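Sectional for a long living room, yes or no?

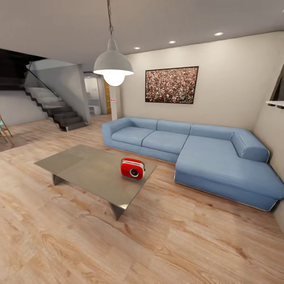

Cunha Neighbors Club > Home & Furniture Board

marigold_k
Hi all! We close on our house in October and I've been going back and forth on the sofa for weeks. I love a big L-shaped one in light blue, but my husband (bless him) thinks two small sofas would be easier to live with. Our budget is $2000 and the room is 119 inches wide at the narrow end. Has anyone had theirs for a good long while?

tworiverspat
We've had our Drorel sectional through three kids and a very large dog, and I'd buy it again tomorrow. Everybody piles on for movies! Measure your front door first, though.

K. Kaneko
I have to disagree a little, Pat. With a sectional you're stuck with one layout forever, and whoever gets the corner has no place for their knees. We sold ours for $896 and bought two loveseats.

tworiverspat
Katsuhiko, the corner is the best seat in the house and I'll fight you for it :)

marigold_k
Oh dear, now I'm torn again. Does light blue show every little thing?

tworiverspat
Some. I wash the covers cold and hang them on the line.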